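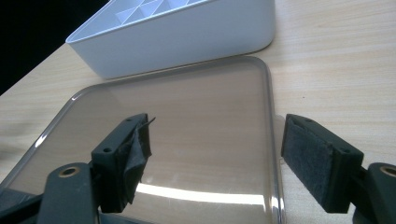

Flirside will plötzlich meine Handynummer

tastenmaus
18/08/2022
Hallo zusammen, ich bin seit fast 4 Jahren bei Flirside und seit dem letzten Update komm ich nicht mehr rein, ohne meine Nummer einzutippen. Überspringen geht nicht. Ist das bei euch auch so? Ich hab da 342 Nachrichten drin, die will ich ungern verlieren...

Cestlow
Bei mir genauso. Hab sie eingegeben, kam eine SMS mit Code, fertig. Versteh die Aufregung nicht ganz, die Nummer hat doch eh jeder Lieferdienst.

nordlicht_w
@Cestlow na ja, der Lieferdienst weiß aber nicht, auf wen ich stehe. Ich find das schon einen Unterschied! Bin deswegen zu Undus gewechselt, da reicht eine Mailadresse.

Cestlow
Undus zeigt dafür jedem deine Entfernung an, und abschalten kann man das nur im Abo. Auch nicht besser, oder?

nordlicht_w
Bei mir steht nur der Ort. Vielleicht hast du noch die alte Version?

Miyazaki
Bevor du löschst, fordere erst deine Daten an. Im Browser einloggen (nicht in der App), Konto, Datenschutz, ganz unten. Hat bei mir 3 Tage gedauert, die Chats waren als Textdatei dabei.

tastenmaus
Ah super, im Browser komm ich tatsächlich ohne Nummer rein, danke!! Antrag ist raus. Ob ich danach bleibe, weiß ich noch nicht, bei Undus ist hier auf dem Land halt kaum wer.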